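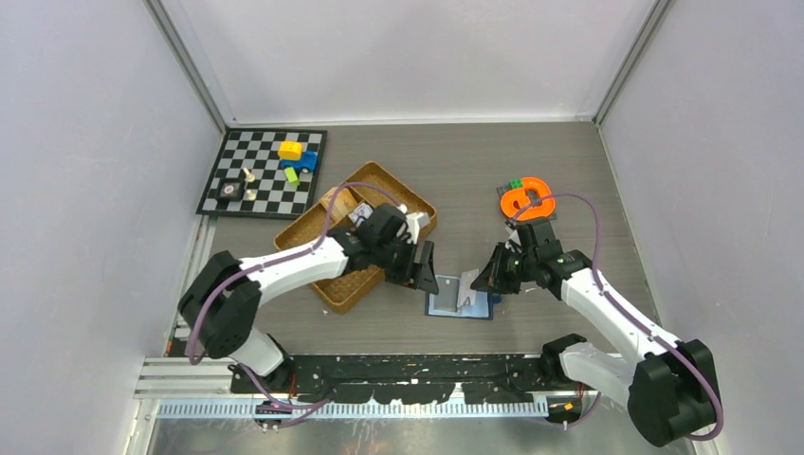 What is sorting?
Sorting is putting things into groups so that the members of each group share something. The thing they share is called a property. Colour, shape, size and material are all properties.

Choosing a property
A toy block has many properties at once. It may be yellow, small and light. A toy car may be blue and have wheels. Before you sort, you must choose which property counts. If you choose colour, a green block goes with a green crayon. If you choose shape, the same block goes with the other blocks and the crayon goes somewhere else. Both answers are correct, but they cannot be mixed halfway through.

The rule you follow is called a sorting rule. A good sorting rule gives every object one place to go. "Nice toys" is a weak rule — two people may disagree about which toys are nice. "Toys with wheels" is a stronger one.

Using trays and mats
Objects that belong together need an edge around them. A shallow tray works well, and so does a mat. In the picture the mat has black and white checks, and the tray next to it is a tan wicker one. A toy car, a yellow block and a small lime-green block are on the mat. A small card or paper item is in the tray.

A tray has sides, so round objects stay in it. A mat has no sides, but it is easier to see things on it from across a table.

Sorting twice
Large groups can be sorted again. Suppose you have 16 blocks. Sort them by colour first, then sort each colour by size. The smaller groups are called subgroups. Libraries do this with books, and the Mimwood sorting cards use the same method, with four colours and two sizes.

Try it
Collect nine small objects from one room. Write down a sorting rule. Put each object in its group, then ask someone else to guess the rule. If they cannot guess it, check whether any object is in the wrong place.

Words to know
Property: something you can say about an object, such as its colour.
Subgroup: a group inside a larger group.

Torness Children's Pages. Last checked 4/15/25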